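Industrialisation et objets du quotidien
Notes de cours, séance 5 : le joint, ou l'art d'assembler deux choses qui préféreraient rester séparées
Mars 2021

Rappel de la séance précédente. Nous avions laissé la coque monobloc au sommet de sa gloire : une seule pièce, un seul moule, aucun raccord, et un service après-vente qui consiste à racheter l'objet. Ceux qui ont rendu la fiche de lecture peuvent sauter le paragraphe suivant. Les autres aussi, visiblement.

1. Pourquoi un joint

Une forme creuse dont le bord revient sur lui-même se démoule mal. On la coupe donc en deux, puis on passe le reste du projet à faire oublier la coupure. Le plan de joint désigne la surface où se rencontrent les deux moitiés du moule. La ligne de joint est la trace qu'il laisse sur la pièce finie. Le jeu, lui, est l'espace laissé entre deux pièces distinctes. Merci de ne plus confondre les trois : le partiel de décembre a proposé des définitions d'une grande liberté.

2. Le jeu assumé

Deux écoles. La première comble, ponce, peint, et prie pour que la dilatation soit clémente. La seconde dessine une rainure franche et déclare que c'était voulu. On parle alors de joint creux, terme emprunté à la menuiserie et au bâtiment. Son avantage est optique : un décalage léger entre deux bords jointifs saute aux yeux, le même décalage se perd dans une ligne d'ombre. Le chanfrein rend un service voisin. Il casse l'arête, accroche un peu de lumière et détourne le regard de ce qu'on aurait préféré ne pas montrer.

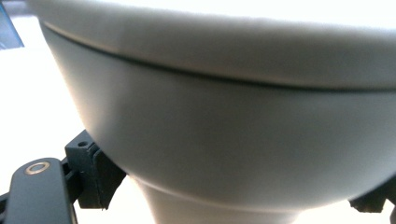 Fig. 1. Bandeau supérieur évasé et corps courbe, séparés par une fine ligne sombre.

Sur une surface claire et mate, la ligne est impitoyable. Le blanc passe pour la couleur de la simplicité, ce qui fait beaucoup rire dans les ateliers.

3. Étude de cas : la série Lanau

La maison Brustis lance la vasque Lanau en deux pièces, pour un diamètre extérieur de 366 mm. Le premier dossier technique prévoit un collage invisible. Sur les 700 exemplaires de la présérie, 113 sont refusés au contrôle pour défaut d'alignement, soit roughly un sur six, comme l'écrit la filiale de Stumdale dans un compte rendu bilingue par accident. Le bureau d'études rouvre le joint, ajoute un chanfrein et rebaptise le tout « signature formelle ». La brochure y consacre une page entière. Le mot « colle » n'y figure pas.

À discuter : à partir de quand une contrainte de fabrication devient-elle un style ? Relire à ce propos le chapitre du polycopié sur les lampes Baird, dont les vis apparentes ont connu la même promotion.

Pour la prochaine séance

Choisir chez soi un objet en deux parties au moins et relever son joint en coupe, à l'échelle 2. Une page, légendée, plus 20 lignes de commentaire. Les couvercles de casserole sont admis, les boîtes d'œufs ne le sont plus. Le dessin se fait au crayon et les cotes sont en millimètres, y compris pour les étudiants inspirés.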